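About Foltivon

Foltivon packs small goods for makers who do not have a packing room of their own. The company was set up by Radoslava Danko and Radomír Machala, and the first customer, Noketti, is still on the books. Standard runs start at 54 boxes. The upper limit for a single order is 600.

Boxes are specified by inside dimension. The contents set the grid and the grid sets the box — filler is used only when a customer asks for it in writing.

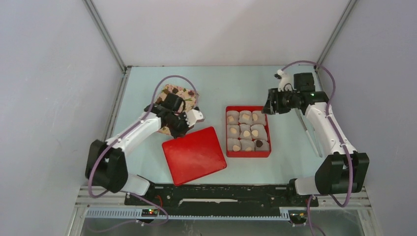 PACKING FORMATS

Three by three. Nine wrapped items in an upright box, rows tight, walls thin, lid separate. Red is one of the stock colors.

Three by four. Same wall height, 12 items. Used mainly for the Jurnard line.

Single row. Up to 5 items, for samples.

Items are set in place before the lid goes on, and a row that can shift is repacked. Lids are checked for fit at the corners. Any box with a bowed wall is pulled and flattened for recycling.

Custom grids are quoted from a physical sample. Send one filled unit and one empty wrapper to the Vlček Street address. Orders for the holiday season close at the end of September.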